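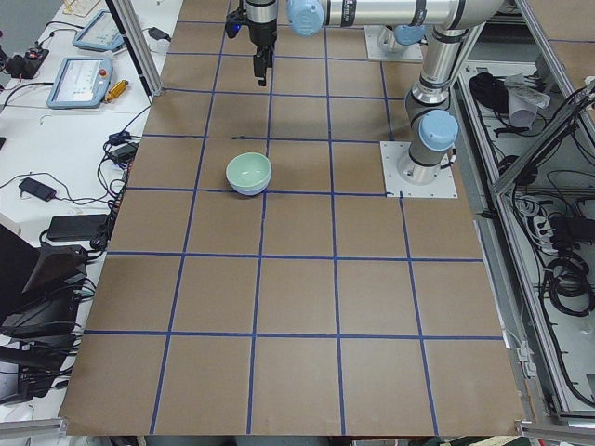 A small mint green bowl on a cardboard work surface marked off with blue tape.

Taped cardboard top

A taped cardboard top (also grid top, card top) is a table covering made of plain brown cardboard, marked into squares with strips of painter's tape. Used in workshops, packing rooms, pottery studios, school art rooms. Cheap, quick to lay, quick to replace. Mostly used for placing and moving small household items such as bowls, cups and jars.

Name

No fixed name. "Grid top" is the common one in packing rooms. Potters tend to say "card top" whether there is tape on it or not. The Ponari workshop notes, compiled by Yara Zoubi, use "squared board" throughout, which can confuse as the same notes use it for a cutting board too.

Materials

Cardboard – single or double wall, laid flat with the printed side down if there is one. Sheets are butted together, not overlapped. Overlaps make a ridge and a small bowl will rock on it. Blue painter's tape is the usual choice, shows up well on brown and lifts without tearing the top layer if it is pulled slowly. Masking tape is sometimes used but is hard to see in poor light.

Laying out

Long lines first, then cross lines. Most people mark both edges of the table with a pencil and run the tape between the marks. Tape should not be stretched, it creeps back and the line bows. Squares needn't be exact for everyday use. Aravind Thampi's guide for the Feletitz studio gives a square of 15 cm, wide enough for a cereal bowl with room for fingers on both sides.
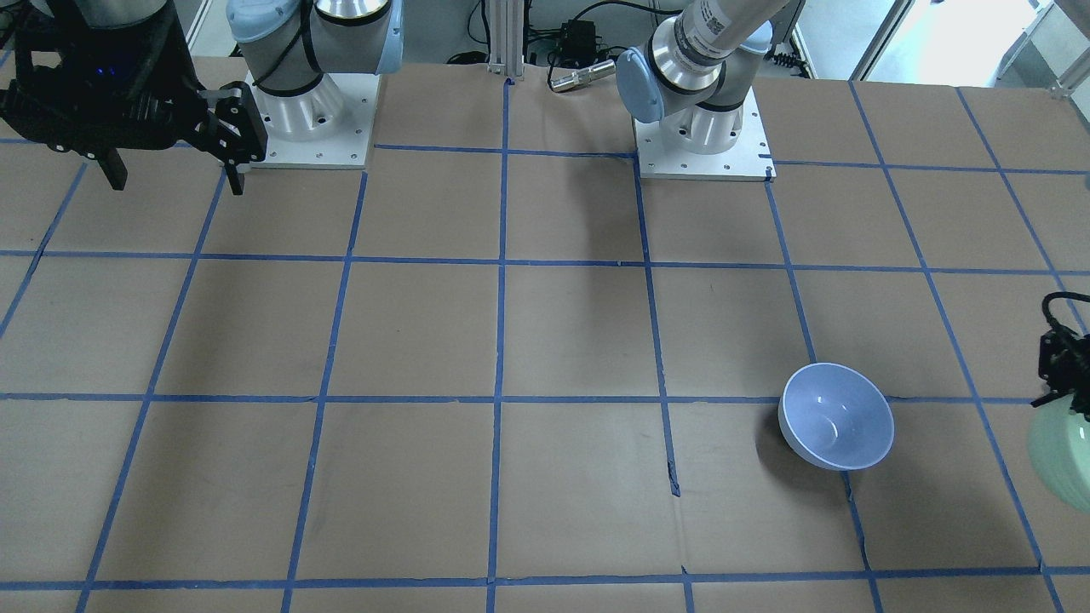
Rows are normally numbered from the near edge and columns from the left, though left-handed users often do it the other way round. Labels go on the border of the table, never inside the squares, where they get rubbed off.

Use with bowls

Glazed bowls are the most common item. Cardboard is softer than bare wood or metal and does not mark the foot ring. A bowl may be set inside a square or right on a line; both are accepted, but a set should be done one way all through. Unglazed ware picks up brown dust and should be wiped after.

Care

Not washable. Damp sheets swell and lift at the joins – replace the sheet, do not press it flat. Tape edges collect grit and should be brushed weekly. Afaf Harb recomends changing all the tape at once as old and new strips differ in thickness.

See also

Bench covers; Painter's tape; Drying racks; Table pads

Page last changed 03/11/2020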